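How to Check the Title Before You Buy a Used Manufactured Home

A manufactured home is a house that, in the eyes of many states, is still a vehicle. It may have a porch, a dishwasher and rose bushes that have been in the ground since your kids were small, and it may still have a title like the one in your glove compartment. Buyers who forget this tend to remember it at closing.

The steps below cover a private sale of a home that sits in a community, on a rented lot. If the land comes with it, read step 4 twice.

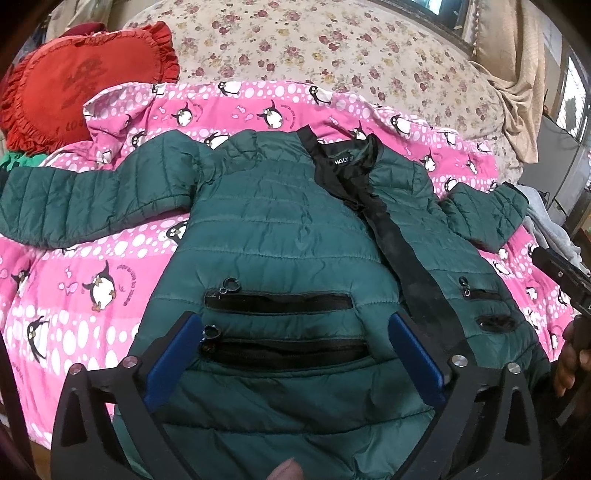 Step 1. Find the serial number and the label number

These are two different numbers, and people mix them up with great confidence. The label number is on a small metal plate riveted to the outside of each section, usually at the tail end. The serial number is stamped into the steel frame and is also printed on the data plate, a sheet of paper stuck somewhere inside. Try the kitchen cabinets, the electrical panel and the bedroom closet, in that order. A double-wide has two labels. If you find only one, keep looking, or ask the seller what became of the other one and enjoy the silence.

Write both numbers down exactly, letters included. Then take a photo anyway.

Step 2. Ask to see the actual title

You want the paper itself, or the state's electronic record if your state has gone that way. "It's in a box at my sister's" is an answer we hear a lot at the desk, and the box is always in another state. Check that:

- the serial number matches what you copied from the frame
- every owner named on the title is alive, reachable and willing to sign
- the word between two owners' names is "and" or "or" (with "and," you need both signatures)
- any lender listed has a signed release to go with it

On a home from Skonton Park last May, the title listed 4 owners, joined by "and." It was a nice home. The closing took 19 weeks.
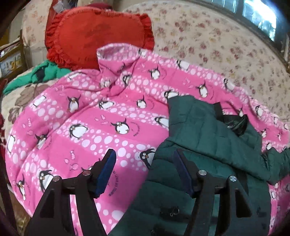 Walell Home Buyer Help Desk
Page kept by Danica Polák and Julián Goicoechea. Updated 2022-03-16

Step 3. Run the lien and tax search

Call the state titling agency and ask for a record search on the serial number. There is normally a small fee. Then call the county and ask whether personal property tax is owed on the home. These are separate offices and neither one will mention the other, so make both calls even if the first clerk tells you everything looks fine.

In many places unpaid tax stays with the home. The seller moves to Arizona and the bill stays put. Ask for the balance in writing, and have it paid out of the sale money before the seller gets any of it.

While you have the phone in your hand, call the community office too. Back lot rent can hold up a transfer, and the park has to approve you as a resident anyway. Get that approval before you hand over a deposit.
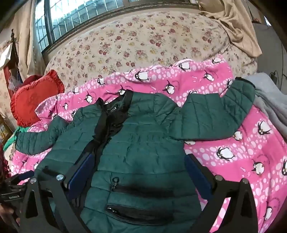
Keep a log of who you spoke to and what they said. A page in a notebook will do. Clerks change shifts, and the second one is rarely impressed by "but the other person told me."

Step 4. Find out if the title was ever retired

When an owner also owns the land, the home can often be converted to real property. The title is surrendered and the home goes with the deed from then on. Trouble starts when somebody did half of that. We see homes on Iordache Road with a surrendered title and nothing recorded at the county, so on paper they are neither car nor house. Fixing this is possible and dull, and the seller should be the one to do it.

Step 5. Sign it over properly

Meet at the titling office or in front of a notary, depending on your state's rules. Don't cross anything out. One correction can void the form, and a replacement takes as long as it takes. Bring:

- photo ID for everybody signing
- the title and any lien release
- the tax receipt or clearance
- a bill of sale with the price, the date and the serial number

File the transfer right away and keep a copy of the stamped receipt. If the home has a loan through Fomow or another lender, they will want a copy as well, and then they will want it again.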